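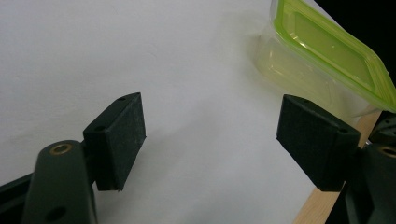

White top, as it looks at the moment.

Ticket 2696, Kimska furniture help
Product: Hetelholm desk, white top
Status: open

Hello again! I wrote in September about the pale ring on my desk and you told me to try the Amero cleaning paste, so I did (two goes, soft cloth, little circles, just like the leaflet says). The ring has gone, which I'm thrilled about, but now when I run my hand over it there's a patch that feels draggy, a bit like a plate that hasn't been rinsed properly. Paper sticks to it when I'm writing and it's driving me up the wall.

What I've tried so far:

Warm water and a drop of washing-up liquid. Better for an evening, then draggy again.

Bang spray, the one in your care kit, code 122. No change that I could feel.

Left it alone overnight with the window open. Same in the morning.

I haven't gone near it with vinegar as the old ticket (2592) said not to on matt tops, is that still right? And if it does need a new top, can I buy that on its own? The legs are perfect and I really don't fancy undoing all those bolts again!

Evenings after six are best if you'd rather ring.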